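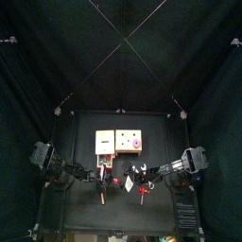
A reader in Odach wrote in to ask whether a toy workbench and the ball drawer toy can live in the same bin. Mine did for 2 months, and I was always fishing little balls out from under the gears!

So now I sort before I pack. Balls go back in the drawer first, and push it shut. Next come the screws — I keep mine in a zip pouch from Kneath — and then the gears, stacked by size.
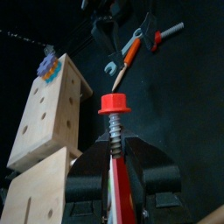
Toy screw with the red head, gears up on the bench

Bench goes in last, on its side. Mine fits the 75-cent bin I got at the Kurcombe swap.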